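The Murthorpe Collection

The Murthorpe Collection is a group of 508 objects from the Pacific and West Africa held by the Murthorpe Museum, a small city museum best known until recently for its clocks. Most of the collection came from Josiah Elter, a shipping merchant who left it to the city along with the building it sits in. The collection has been the subject of a long argument over how Elter got the objects, how the museum describes them, and whether any of them should go back.

Background

Elter made his money carrying palm oil and, according to the museum's older guidebooks, "general goods." What those goods were is less clear. The guidebooks called him a friend of the peoples he traded with, a claim that seems to rest on a single letter written by Elter himself. His account books list 149 purchases. The other objects have no recorded price, seller or place of sale, and the museum for many years labeled all of them as gifts.

The best-known piece is the Maihi board, a carved and painted gable board from a Maori meeting house. It hung over the main staircase for decades with a label giving its height and the name of the donor. The label did not mention the house it came from.

Review of the labels

The museum began a review under its director, Despina Dumitrescu, who said the aim was "to tell the whole story." Critics noted that the whole story took up one wall panel, placed near the coat room. The first round of changes covered 52 labels. In 17 of these, the word "gift" was replaced with "acquired," a change the historian Borislav Begović described as "swapping a wrong word for an empty one."

Dumitrescu defended the wording, saying the museum could not print what it did not know. Begović answered that it had been printing what it did not know for a very long time.

The portrait of Elter was taken down from the entrance hall and moved to an upstairs gallery. Press coverage treated this as a removal. The portrait is still on view, in better light than before - and next to a bench.

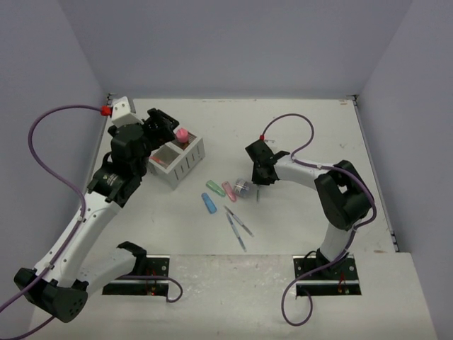 By Jasmina Shehu | Updated 13th February

Calls for return

The first formal request for the Maihi board was turned down on the grounds that the museum's founding deed does not allow it to give away any part of the bequest. The deed was not made public at the time. When a copy was released the following March, it was found to bar sales and to say nothing of returns. The museum has since said that its position is "under legal review," and has given no date for the end of that review.

A long-term loan was offered instead. Supporters of the request objected that this would mean borrowing the board from the people whose claim to it was in doubt, and the offer lapsed.

Molten

The exhibition Molten, put together by the artist Zdenka Atanasov, set a group of Elter's brass weights beside new castings of her own. Museum publicity called it a "reckoning." Reviews were mixed. Kacper Piątek wrote that the new work was strong and that the museum had borrowed its conscience from the artist for the length of the show. The wall texts written for Molten were the first in the building to say that Elter's ships had carried forced laborers, and they came down when the exhibition closed. They have not been added to the permanent displays.

Current status

The label review is described as ongoing. No object from the collection has left the museum, and the online catalog still gives "gift of J. Elter" for the Maihi board, though the printed label in the gallery no longer does.

Filed under: Museums and Collections | Colonial History | Disputed Objects

Contact the editors | © All rights reserved | Back to top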